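Home Shop Oils & Waxes Brushes Shipping Cart

Category: Wood Care > Tabletop Finishes

Kilum Satin Hardwax Oil, 12 oz can

Back in stock. Made for us by Kratochvíl, same recipe as the April batch, new lid. Old lid stuck, we know, sorry.

For tables, desks, shelves, stair treads. Bare wood or wood thats been oiled before. Not for varnished tops or laminate, it just sits there and stays tacky. Sand back to bare wood first or pick something else.

One can does a dining table, two thin coats, with some left over for touch ups. Thin! Most emails we get are from people who put it on like paint. Wipe on, wait ten minutes, wipe off everything that will come off. If it looks like you wasted your time you did it right.

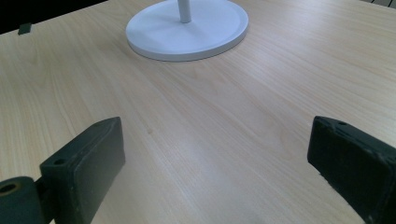
Second coat next day. Light rub with a gray pad in between, go with the grain. Keep hot mugs and wet glasses off for a week. Lamps, plants, anything with felt feet, same deal, felt sticks to fresh oil and leaves fuzz.

Color: clear, warms up pale woods a little. Maple and birch the least, oak more. Want it to stay really pale? Get the Etden White instead, item 1292. Dont mix the two in one can, test on the underside.

Rags: lay flat outside to dry or soak in water before they go in the trash. Oily rags in a pile can catch fire. Please read the can.

Item no. 254. Ships ground only, no air. Larger can is sold out untill the next delivery, no date yet. Brushes and pads sold seperately.

Zorkorau Wood Finishes | Contact us | © 2020 | Back to top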